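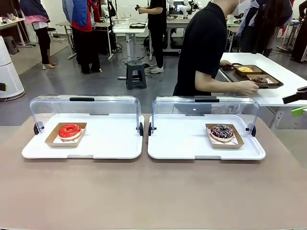

How do I keep glazed donuts looking fresh on a counter display?
Put out only a few at a time, each one in its own paper boat, and keep the lid closed between customers.

We learned this in our small shop Flamosness, where we sell donuts since September. I write down the steps for other beginners.

What you need
Display trays with a hinged lid
Paper food boats
Sheets of greaseproof paper, cut to fit the boat
A serving tray for carrying

Step 1. Let the glaze set
Leave the donuts on a rack until the glaze doesn't stick to a clean finger. If you close a lid over a warm donut, water drops will form inside and fall on the glaze.

Step 2. Line the boats
Press the paper into the boat with two fingers and let the corners stand up a little. A printed liner looks nice with a plain brown boat. The customer can then hold the donut by the paper.

Step 3. Carry them flat
Set the filled boats on the serving tray with a small space between them. Don't stack. When you pass the tray to another person, say clearly when you let go.

Step 4. Fill the display
Open the lid fully before you bring the first boat near. Hold the boat by its two short ends and put it down straight. I like a bright glaze, for example red, in one display and chocolate in the other, so the colors are easy to see from the door.

Step 5. Clean the lids
Wipe clear lids with a soft cloth and warm water with a little dish soap. Kitchen paper makes fine scratches, and strong sprays can make acrylic cloudy. Dry also the hinges.

Sprinkles fall off in transport, so keep a small brush near the display. Donuts with cream filling must stay in the fridge, they are not for this kind of display.

Last changed: 13 Nov 2019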